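Plaltberg Hand Grippers, Sold in Pairs

Will it do your laundry? Not by itself, no. A pair of Plaltbergs will pinch a top by the corner and hold on, provided one of you is attached to the handles. We consider this progress. 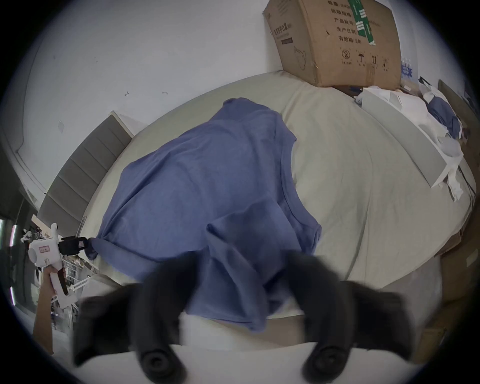
Soft clothes remain the hard bit. A mug keeps its shape while you think about it, whereas a knit top has other plans. Our tester Sointu Partanen has folded for 26 evenings and rates the grippers "better than my brother".

Pair weight: 6 kg boxed
Handle: upright, one hand each
Warranty: 8 months, socks excluded 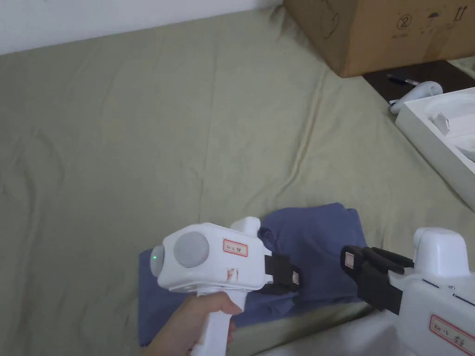

Buyers who want the machine to carry on without them should ask for the Nulitz arm kit, due in February. It currently manages tea towels. Fitted sheets are on the list, near the bottom.

Orders and grumbles to Kristine Lagman at the Borico shop.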